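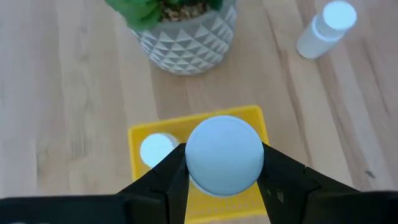 Water leaves the Dositz treatment works at a steady pressure and reaches the far end of the network, in Estullow, at whatever pressure the pipes allow. For most of the last century the gap between the two was managed by hand. An operator opened a valve in the evening, another closed it in the morning, and the readings went into a ledger. The ledger was replaced by a spreadsheet, and the valve was still turned by hand.

The control system now in service was commissioned in July. It covers 16 pumping stations and 80 remote measuring points, and it is run from a single control room at the Park, the low block of offices beside the old filter beds. The software is called Estik. It was written for small utilities with mixed equipment, and the equipment at Dositz is certainly mixed.

Eight of the stations already had programmable controllers, of three different ages. The other eight had relay panels with no data connection at all. Replacing everything would have been simpler to engineer and much harder to pay for. The relay panels were kept as a local fallback and a small remote terminal unit was wired in parallel with each. If the link to the Park is lost, the terminal unit drops out and the relays take over on float switches, as they did before.

Communication was the longest part of the work. Stations in the town use a fibre ring that belongs to the utility. Those on the Estullow side sit in a valley where mobile coverage is poor, and they use licensed radio with a repeater on the upper reservoir. Radio polling is slow. A full cycle of the valley stations takes 80 seconds, against less than one second for the fibre group, and the screens show the age of each value beside the value itself. The operators asked for this. An old reading that looks fresh is worse than a blank.

Each terminal unit also stores its own readings with a time stamp. When a link comes back after a fault, the stored values are sent up in order and placed in the archive where they belong. They are marked as late data and do not raise alarms. An early version of the setup did raise them, and a short radio fault one night produced several pages of warnings for conditions that had already cleared.

Alarm handling was then reworked from the beginning. Every alarm had to have a written action. If the operator could do nothing in response, the alarm became a log entry. Pump trips, low suction pressure and reservoir overflow stayed at the top level. Door contacts moved down one level, except at the chlorine store. Delays were added to the flow limits so that a pump starting up does not set off its own alarm.

Pressure control is the part that customers may notice, though few will. The valves feeding Estullow are now adjusted against a reading at the far end of the main, where previously the outlet of the valve was used. Night pressure can be lowered without starving the houses on the upper road — the point at which manual control usually failed. Lower night pressure means less leakage through joints that cannot yet be replaced. The utility is waiting for a full year of data before it publishes a saving.

Two items remain open. The oldest controllers use a serial protocol with no authentication, and they are isolated behind a gateway until they can be changed. The second is the flow meter at the lower reservoir, which reads high when the level is falling quickly. It has been recalibrated twice. The present view is that the straight run of pipe upstream is too short, and moving the meter will need a new chamber in the road.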